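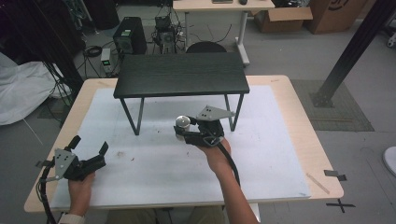 Furniture Reuse and Repair, Drirkbridge
Progress report to the Linow Fund, second period
Prepared by Yae Ikeda, program manager, Nuvumus

Summary

The period covered by this report ended in March. We repaired and passed on 233 pieces of small furniture, against a target of 200 in the grant agreement. Side tables and nightstands made up the largest group, followed by stools, shelving and folding chairs. Spending is within budget on every line except hardware, which is explained below. We are asking for one change to the plan for the next period, also explained below.

What we said we would do

The agreement lists four pieces of work: collect small furniture from households that are moving or clearing out, check and repair it at the Drirkbridge workroom, deliver it to households on the referral list, and write down the repair steps so that other workrooms can use them. The first three are running normally. The fourth started late and is partly done.

Collection

We took in 302 pieces. Of these, 233 were repaired or passed as sound and went out, 50 are in storage waiting for parts or a referral, and 19 could not be saved and were broken down for hardware. Most of the 19 had swollen or split tops. We keep the screws, feet, brackets and glides from anything we break down, sorted by size in drawers by the back wall.

The van did two collection rounds a week for most of the period. It was off the road for nine days with a clutch fault. Households who had booked during that time were moved to the following round, and three of them canceled. We have since agreed with Karras, who store our overflow, that we can borrow their smaller van at short notice for the cost of fuel.

Side tables

Small black side tables with a wood-grain top and thin metal legs are a common piece in our intake. They are light, they fit beside a bed or a sofa, and people on the referral list ask for them by name. They also come in with the same few faults again and again: a loose leg, a missing screw, a missing or worn foot, or a leg frame that has been bent out of square in a move.

Work on these is done on the tables covered with a white sheet. We changed to sheets from bare tabletops in the first period after finding scratches on finished pieces. A dropped screw is easier to find on white, and grit shows up before a top is laid face down on it. The sheets get marked quickly and are washed every week. We bought eight and would buy more if we were starting again – four in use and four in the wash leaves no spare.

The check for a side table is now as follows. Stand it upright on the sheet and press on each corner in turn. If it rocks, find the short leg or the missing foot. Turn it over, check every screw by hand, and replace any that spin without gripping. Sight along the legs from the end of the table. Stand it up again and repeat the corner test. A piece that still rocks after new feet goes to the frame bench.

We handled 102 side tables in this way. The average time per piece, from picking it up to putting it on the outgoing shelf, came down from 26 minutes at the start of the period to 17 at the end. Most of the gain came from setting out the parts before the table is turned over.

Workroom

The room is still tighter than we would like. Office equipment, cables and cardboard boxes share the floor behind the work tables, and anyone carrying a long piece through has to go around them. We had planned to move the desk and the computer equipment to the side room by the end of the period. The side room needed a new outlet first and the electrician could not come until after the period closed. The outlet is now in and the move is scheduled.

We marked table positions on the floor with black tape so that the tables go back to the same place after sweeping. This sounds minor, but the lighting is uneven and a table set down two feet off ends up in shadow.

There were no injuries that needed more than a bandage. One person reported a sore wrist after a long run of screw replacements, and we now limit that job to an hour at a time.

Repair sheets

The agreement calls for twelve written repair sheets. Five are finished: side table, round stool, folding chair, two-shelf unit and nightstand. Three more are in draft. The work started six weeks late – the person we had hired to write them took another job before starting, and I have been writing them myself with notes from the bench. I expect all twelve to be finished by the end of the next period.

Two people who had not worked on furniture before tested the side table sheet. Both finished the repair. Both also stopped at the same step, where the sheet said to "square the frame" without saying how. That step has been rewritten and now has a drawing.

Budget

Hardware was budgeted at $1,100 for the period and came to $1,367. The difference is almost all replacement feet and leveling glides, which we had been getting from broken-down pieces. With fewer pieces being broken down, we had to buy more new. Linens, van costs, rent and wages were all at or under budget, and the underspend on van costs covers the overrun. No additional money is requested.

Change requested

We would like to move $400 from the outreach line to the hardware line for the next period. Outreach was meant to pay for printed flyers to find donors, and we have more furniture offered than we can collect. A short letter with revised figures will follow if the Fund agrees in principle.

Next period

Move the desk and computer equipment to the side room. Clear the 50 stored pieces, starting with those waiting only for a referral. Finish the remaining repair sheets and send the first five to Karras for comment. Buy four more sheets and a second set of small screwdrivers. Add a column to the intake log for the fault found, so that the next report can show which parts are needed most.

The intake log and the receipts for hardware are available on request.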